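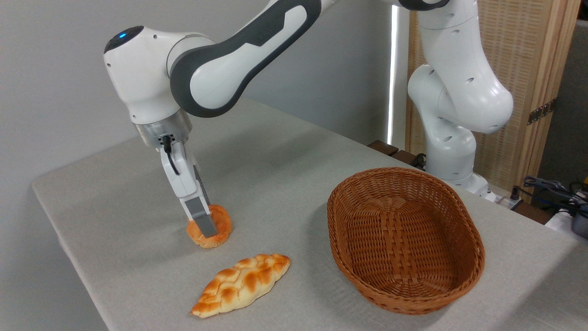

Proposed Changes to Duties at the Packing Table, Drorerau Bakery

E_Golestani (moderator)
Posted in March, 9:40 AM

Management has asked that comments on the packing proposal be collected in this forum before the schedule for the next quarter is issued. Under the proposal, hand placement of rolls and small loaves into gift baskets would move to the Minivance cell, and the staff now assigned to that work would be reassigned to inspection and order assembly. The work under discussion is limited to items of the kind on the cloth, namely the round roll held at the gripper and the braided loaf in front of it, and to the open wicker baskets in which they are sold. Slicing, bagging and labeling are outside the proposal. Please keep replies to the question of duties and hours.

Elaheh Golestani
Staff Relations, Drorerau

packing_second
Thank you for opening the discussion. The notice states that each reassigned employee will receive 30 hours of training. It does not state whether those hours are paid at the packing rate or at the inspection rate. I would ask that this be put in writing before anyone is asked to sign.

gill_route_lead
I supervise deliveries on the Gill route and support the proposal. We sent out 768 baskets last month, and the late orders were nearly all held up at packing. Several of my colleagues have also reported wrist pain from that station. Inspection is lighter work.

tmr_ovens
I must disagree with the previous post. Orders were late because the ovens were down for two mornings, and the packing table had no bread to pack. The log for that month is available to anyone who asks. It would be unfair to charge the delay to the packers and then use it as grounds for reassigning them.

gill_route_lead
The oven stoppage accounts for two mornings. It does not account for the rest of the month.

packing_second
A braided loaf is thicker at one end than the other and has to be turned to sit properly in an oval basket. Experienced packers do this without thinking about it. Who is responsible when a loaf is returned with a broken end, the inspector or the cell? Our current procedure assigns every return to a named employee.

ammont_transfer
I transferred from the Ammont site, where a similar change was made. Positions were kept, as promised. The early shift was shortened by 60 minutes, however, and that had not been mentioned in any notice. I would advise colleagues to ask about shift length as well as job titles.

E_Golestani (moderator)
The following replies have been confirmed with management. Training hours will be paid at the higher of the two rates. Returns from the cell will be recorded against the station and will not appear in any employee's file. Shift length has not been decided, and I have forwarded the remark concerning Ammont.

tmr_ovens
Please also forward the request that the oven log be attached to the proposal.

E_Golestani (moderator)
Forwarded. Further comments may be left here or delivered to Room 513.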